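The rose tray and other bits from the back bedroom

Hello again! The big sort-out at Pralham is under way at last. We started at the end of October with the back bedroom, mostly because it had the most stuff in it, and Ga-eun Tak came over for 2 days to help me decide what was staying (she is much stricter than I am, and she brought cake).
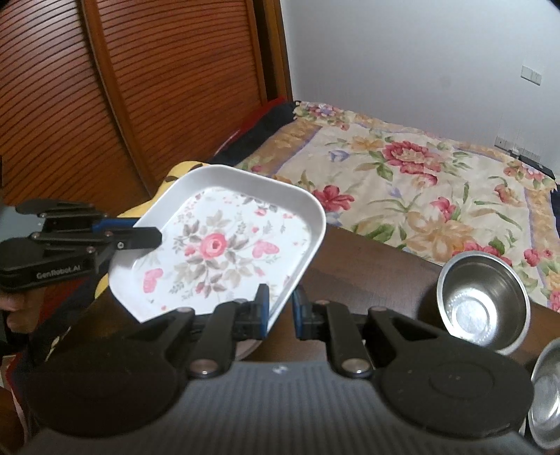

Flowers were my mum's great weakness and I've caught it from her, I'm afraid. Curtains, cushions, mugs, you name it. The tray with the big pink rose is the one I'd save from a fire, and I'd had it for years before I spotted that there are two butterflies on it as well! Put it anywhere near that bedspread, with its peonies and orange lilies, and it's a proper garden. Ga-eun says it's too much pattern for one room. I say there's space for more.

The shiny steel bowls are going back to the kitchen, where I can use them for rice and for salad. The wardrobe with the slatted door stays put, it weighs a ton.

Mi-kyung Wi has asked for first refusal on anything floral I let go of, so get in the queue behind her. Kitchen cupboards next!

Updated 1st November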